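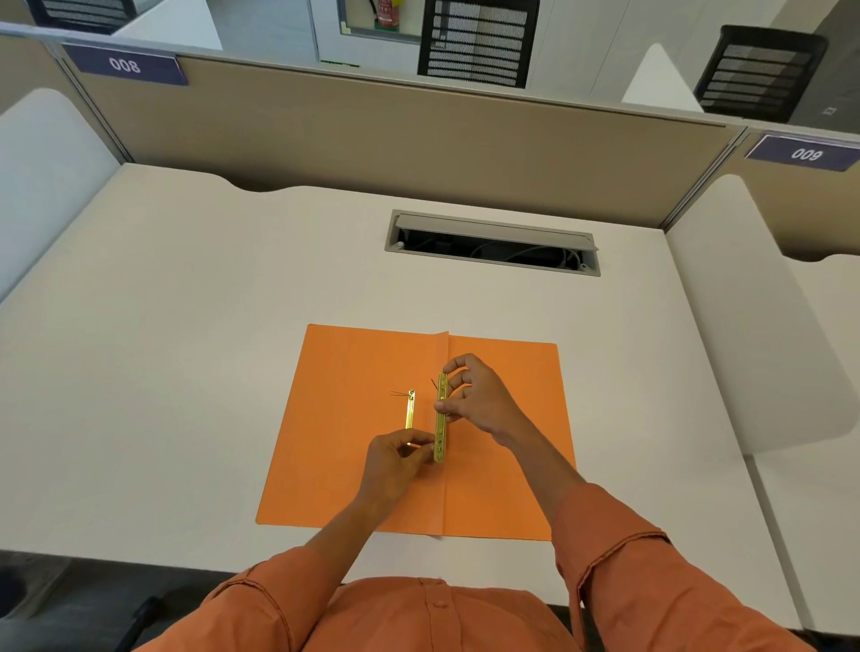 *Fig. 1. Fitting a metal fastener into an orange file folder.*

# Keeping a Neighborhood's Letters: Paper Records at the Prostbridge Tenants' Association

Local History Project, final report
Ebere Nnaji and Priit Strazds
Monday, January 23, 2023

## How we came to the subject

When our class was asked to pick a topic in local history, most people went straight for buildings, and we very nearly did too (Priit had his heart set on the old pump house). Then Ebere's aunt mentioned that the tenants' association in Prostbridge still had its letters going back to the years when the Nirnora flats were new, and that anyone who asked politely could read them. We asked politely! We ended up spending 14 afternoons there, and we would happily have spent more.

Our question was a simple one: what did people write to their association about, and did it change over time?

## What we read

The collection holds over 700 letters, most of them one page long and a good many handwritten. We read 100 of them closely, taking them from 3 different periods so that we could compare. Līga Ķēniņš, who looked after the correspondence for years, helped us with the older handwriting and with the nicknames people used for the stairwells, which we would never have worked out alone.

Each household has its own folder, and inside it the letters run from oldest to newest. We grew very fond of this arrangement. You open a folder to check one complaint over a dripping tap and find yourself following a family through two babies, a broken boiler and a long quarrel over a bicycle.

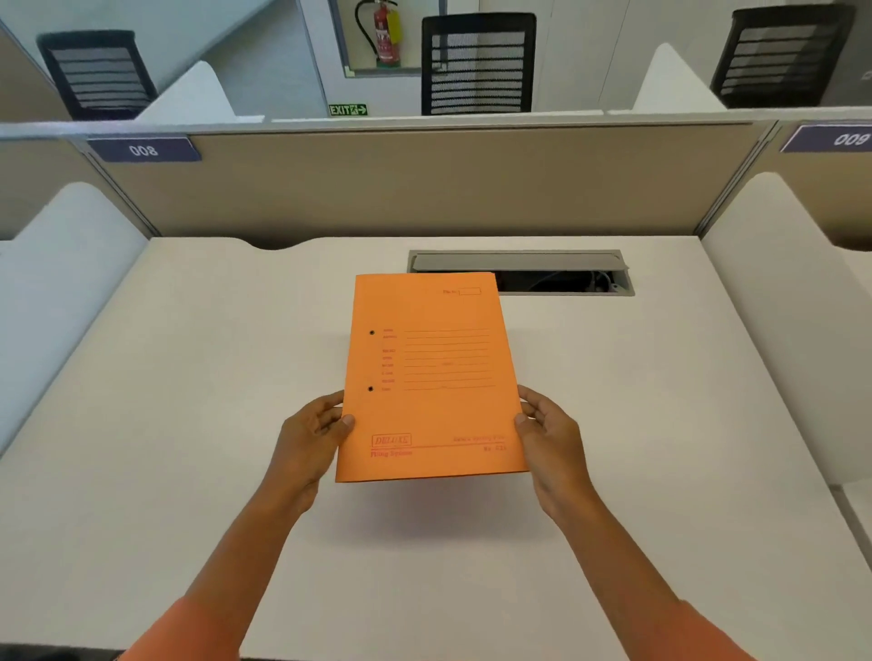

In the earliest letters, heating comes up more than anything else. The Zedach boilers were clearly a sore point, and one tenant wrote every April to ask, very courteously, whether they might be repaired before the next winter this time. In the middle period the letters turn to noise and parking. The latest ones are shorter and friendlier, and quite a few are simply thank-you notes, which surprised us both.

## Difficulties

Many letters have no date. We placed some of them by the rent mentioned and some by the letterhead, but others we had to set aside. We also left out all surnames of tenants, as Ms. Ķēniņš asked us to, and we changed a few small details where a family might be recognized.

## What we would still like to do

Bereket Lemma, our teacher, suggested comparing these letters with the ones sent to the Kütt estate across the river. We have written to ask whether they kept theirs and are waiting to hear. Priit would also like to talk to the April letter writer, who we are told still lives in the same flat and now has new radiators.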